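Valtetti two-arm kit, trial notes, February

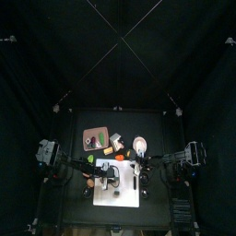
Page last edited by Marisa Russo, February, 4:24 pm

OK, so we have the Valtetti on loan and I said I'd keep the notes, mostly so Hongjun doesn't have to answer the same questions from me twice. Whoever picks this up after me, please add to the bottom and don't tidy my part!

Setup first. The kit came from Florkine in 4 crates and the arms were the easy bit. They go on either side of the table, base modules at the edges, and each one gets a blue light when it's powered. The enclosure took much longer. I love the black walls now (so much less glare than we had at Arncombe, where I spent half my life taping cardboard over a window) but the panels have to go up in the right order, and the manual has two different right orders. Use the one in the appendix. Jianguo and I used the one in chapter 2 and had to take the whole left wall off again.

The wires crossing overhead should stay tight. I leaned a panel on them and got a look from Baoshan, fair enough.

Now the kitchen set. I was a bit snooty about it when I read the quote, because who pays extra for toy food? Well, I've come round. The pieces are all such different shapes that you find out very quickly what the grippers like. Today's layout is the pink tray at the back with the eggplant and the cucumber in it, the little grey toaster next to that, the plate over on the right, and the lime and the orange one out in front of the tray. The brown egg lives on the left of the white board. I keep moving the egg when I reach in for something else, so if your numbers look odd on the egg task, check where it is before you blame the arm. That's me.

Right arm, plate task: I ran it 9 times before lunch and it made the plate rim its business on all but two of them. On those two it closed on air just short of the rim and then sat there looking pleased with itself. Hongjun thinks it's the approach angle and I think it's the fingertip pads, and we have a coffee riding on it. The kit comes with a second set of pads, softer, still in the bag. I'll fit them next session and run the same 9 again so it's a proper comparison.

Left arm, cables on the white board: oh dear. This is the one Xiaoqing wanted, and she's right that it's the job we'd really use the thing for, so I gave it most of the afternoon. A heap of black cables is a horrible thing to hand a robot. It gets over the heap nicely and then has to pick one strand out of the tangle, and the demo program that ships with the kit doesn't seem to have much of an idea how. I slowed it to half speed and that helped a bit. I also tried starting the gripper more open, which helped more, and I've saved those settings under "left wide" in the shared profiles. Please don't overwrite "left narrow", Baoshan still wants it for the block.

Things I like so far:
The teach mode. You grab the arm, walk it through, done. I had the cucumber moving in and out of the tray before my tea went cold.
The stop button is big and it's where your hand goes anyway.
Support picks up the phone! I rang Florkine about the wall panels and got somebody who had clearly put one together himself, and had clearly also done it wrong.

Things I don't:
The software wants you to log in again every time the screen sleeps. Every time. I've asked if there's a setting.
The carrier on the right side of the table is a nuisance to wipe around, all those ridges. Crumbs go in there and they're staying.
The price of the service plan. It's 24 months minimum, and I can't see us signing for that on a kit we've had on the bench for such a short while. Jianguo is going to ask if they'll do 12, or throw in the training day.

Oh, and the Yan. Hongjun wants it compared fairly with the Yan single-arm we looked at last year, and I've dug out those notes. The Yan was cheaper and a good bit quieter, but anything that needed a second hand we had to clamp, and we got very sick of clamps. I'd like to see the Valtetti hold something with one arm and work on it with the other before I say it's worth the difference. So far I've only run the arms one at a time, so I can't claim anything there.

To do:
Soft pads on the right gripper, repeat the plate runs.
Cables again with "left wide", starting with one cable by itself, then two, then the heap.
Toaster. Haven't touched it yet. Xiaoqing says the yellow block should be tried with it and I've told her she can do that one.
Both arms together, something easy, maybe passing the lime across.
Ask Florkine about the login thing again if they haven't written back.

Left the profiles saved and the manual on the shelf by the door, with a sticky note on the page for the panels.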